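How to hang a small exhibition in a borrowed room
Print this page
E-mail this page

Hanging your own show is one of the best jobs in art, and I'll say that to anyone who stands still long enough. You get to see your work away from the studio, at a sensible distance, next to pieces you finished years apart. Two paintings that never spoke to each other suddenly do! What follows is how I go about it in an ordinary room, the kind you might get for a fortnight in a library, a hall or the back of a café. My last one was at the Vidholm in Didutville, with two long walls, one short wall and a door exactly where I didn't want it.

Before you carry anything in

Measure the room and draw it on graph paper. Mark the doors, windows, power points, heaters, light switches and any fire equipment, which has to stay clear. Write the length of each wall along its edge. Then cut little paper rectangles to the same scale, one for each work, and shuffle them about on the drawing with a cup of tea. I do this for several evenings and enjoy it enormously.

Ask the venue what you're allowed to put in the wall. Some have a picture rail or a track system and would rather you never touched a hammer. Others are happy with nails as long as you fill and paint afterwards, in which case ask for the name of the paint colour while you're at it. Get the answer in an e-mail.

Weigh the heavy pieces on the bathroom scales (stand on them holding the work, then without, and subtract). Check the rating on the packet of hooks, and use two hooks for anything wider than your shoulders. Two hooks also stop a frame from drifting crooked every time the door slams.
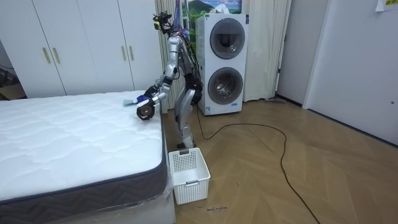
Rhona Urquhart
Painter and hanging tutor, Skukent Open Studios

Laying out on the floor

Put down clean blankets and lean everything against the wall it might hang on, face out. Don't hang a thing yet. Walk in through the door the way a visitor would and see where your eye goes first. That spot deserves your strongest work, or your strangest one. I usually start with the biggest piece, give it plenty of air, and let the others find their places from there.

Groups are a pleasure to sort out. Small drawings can sit close together, a hand's width apart, and read as a single thing. Large paintings want more room. If two works fight over the same blue, try them on opposite walls before you give up on either. And leave one or two out! I have never hung a show that wasn't better for losing something, although it hurts every time, and I usually sulk in the car park.

Take a photo on your phone when you like the order, because you will forget it.

The centre line, and the only sum you need

I hang to a centre line of 150 cm, so the middle of every work sits at that height whatever its size. Lots of people go higher. If many of your visitors will be seated or using wheelchairs, come down a bit. What matters is choosing one height and sticking to it along the wall.

For each piece:

1. Measure the height of the frame and halve it.
2. Hook your tape under the middle of the wire and pull it up taut, as though it were hanging. Measure from there to the top of the frame.
3. Take the second number away from the first.
4. Add the result to 150. That's where the bottom of your hook goes, measured from the floor.

So, for a frame 100 cm high with the wire 8 cm below the top: half is 50, less 8 is 42, and the hook goes at 192 cm. Mark it with a soft pencil on a bit of low-tack tape. Remember that the nail hole on most hooks is higher than the hook itself, and hold the hook against your mark before you hammer. I once did a whole wall without checking and had 67 holes to fill by the end of it, counting the second and third attempts.

Spacing along the wall

Add up the widths of all the works on that wall and take the total away from the wall's length. Divide what's left by the number of works plus one. That gives you even gaps, including the two ends. It's a starting point and you should feel free to fiddle. At the Vidholm I pushed three small panels closer together and let the gap beside the door grow, and the whole wall relaxed.

Lights and labels

Do the lights last, preferably after dark. My friend Beathag MacAulay, who makes textiles, sits on a stool in the middle of the floor and calls out while I'm up the ladder, and it goes twice as fast. Aim each lamp so it strikes the work at a slant from above. Glass will throw the lamp straight back at you if the angle is too shallow, so move about and look from several places, including low down.

Labels go to the right of each work, all at the same height, with the title, year, materials and price. Print on matte card. Read them aloud before you cut them, as spelling mistakes are much easier to hear than to see. If you're using a numbered list of works instead, print more copies than you think you'll want and keep a spare in your bag.

What to bring

Tape measure, a long spirit level, hammer, assorted hooks, spare wire, soft pencils, eraser, low-tack tape, cotton gloves, screwdrivers, filler, a small tub of the wall paint, a cloth for glass, sandwiches. Bring the sandwiches even if there's a café downstairs.

Print this page
E-mail this page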